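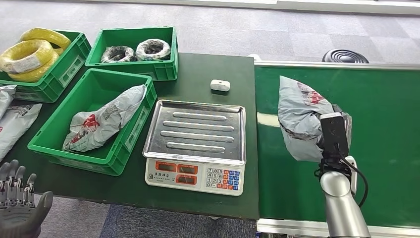

Scale placement for wire returns, counting mode drift
Posted by tarewt_mh

I am trying to settle the layout of a small returns bench before we put the labels on and it becomes permanent. Goods are hookup wire and short cable sets, sold as bound coils and sent back in plastic mailers. Each return gets opened, the coil is weighed against its nominal weight, and it goes into a crate by type. Current arrangement is a dark green table butted up to a green belt with aluminum rails, with the scale in the middle of the table and the crates to the left of it: two bright yellow coils in one, a black and a black-and-white in another, mailer bag in the largest one nearest the operator. Scale is a white bench unit with a ridged stainless tray and three display windows. My problem is repeatability. The same coil weighed in the morning and again at 4 pm differs by up to 10 g, and our pass band is narrower than that. Floor is carpet. Table is not bolted to anything. Looking for opinions on whether to move the scale, change the table, or change the procedure.

Reply from ohmslaw_pete

Carpet is your first suspect. Table feet settle into carpet, the top goes out of level, and a single-cell scale reads low when it is tilted. Put a level on the tabletop empty, then again with all the crates loaded. If the bubble moves, you have your answer.

Fix is hard pads under the feet, at least 4 inches square. Plywood is fine.

Reply from gantry_louse

Disagree that tilt gets you 10 g. Cosine error at one degree is tiny. On a coil of a kilo or so you would need several degrees, and at that point things are rolling off the table. I would look at the belt first. If the table touches the conveyor rail anywhere, vibration goes straight into the load cell, and the averaging filter on cheap scales does not handle it well. You get a stable-looking number that is wrong.

Pull the table away from the belt by the thickness of a finger and repeat the test with the belt running and with it stopped.

Reply from ohmslaw_pete

Cosine error is not the only tilt effect. The tray mount on those is four rubber cups on a cross. Tilt it and the tray can rub on the housing. I have seen 20 g from that alone. Agree the belt should be tested.

Reply from tarewt_mh

Coils are between 300 g and 1,000 g. Level test done: bubble moves slightly toward the operator when the crates are full, less than half a division. Will do the belt test this afternoon.

Reply from Mireille Haddad

Separate question. Why is the mailer in a crate of its own size class when the coils have to share? In the picture the largest crate of the three is holding one crumpled bag, and there are more bags lying on the table at the left end. If bags are waste, they should go under the table in a bin and that crate should come off the surface. If they are being kept for the return label, they should be flat, in a tray. A crumpled mailer takes more room than any of your coils.

I ran receiving for Prandia for some years and the bench always filled up with packaging before it filled up with product.

Reply from tarewt_mh

They are kept until the return is booked in, usually the same shift. The crate is what we had. I accept the point about the tray.

Reply from shelfcode19

Also check what is being weighed. One of the yellow coils has a white label band around it and I can't see one on the other. The black ones are bound with white tape. Tape and bands weigh something, and if customers re-wrap a coil with whatever they have, your nominal is meaningless at the gram level. We had a spread of 6 g from binding alone on Shboul cable sets.

Reply from gantry_louse

That explains a spread between coils. It does not explain the same coil reading differently at 4 pm.

Reply from shelfcode19

Correct, but he has both problems and only asked about one.

Reply from Mireille Haddad

Overhang as well. A loose coil that hangs over the raised edge of the tray can touch the housing or the bench. Put a flat plate on the tray, tare it, and weigh on that. Susar sells one but any stiff sheet will do.

Reply from tarewt_mh

Belt test results, same 500 g check weight, ten readings each.

Belt stopped, table touching rail: 499 to 500
Belt running, table touching rail: 496 to 503
Belt running, table moved off rail: 499 to 501

So the belt accounts for most of it. Zero also drifts over the first hour after power-up — 3 g high by the end, then steady. I had been zeroing once at start of shift.

Reply from gantry_louse

There you go. Power it on an hour before you need it and re-zero before each batch.

Reply from ohmslaw_pete

I would still put pads under the feet. You have moved the table off the rail, and on carpet it will creep back.

Reply from gantry_louse

Stop blocks between the table and the rail base will hold it without lifting the table. Pads raise the top and then it no longer lines up with the belt.

Reply from ohmslaw_pete

By half an inch. Adjust the feet.

Reply from tarewt_mh

Feet are not adjustable. Using thin steel plates under them for now and a strip of tape on the carpet as a reference. Scale stays where it is. Mailers go to a flat tray at the left end, large crate is reassigned to multi-coil returns. Pass band widened to 8 g until we have weighed enough bindings to set it properly. I have 113 returns from August to go through first.

Reply from kv_stestaton

Which check weight class are you using? If it is the one that came with the scale, the 500 g figure is itself good to maybe a gram.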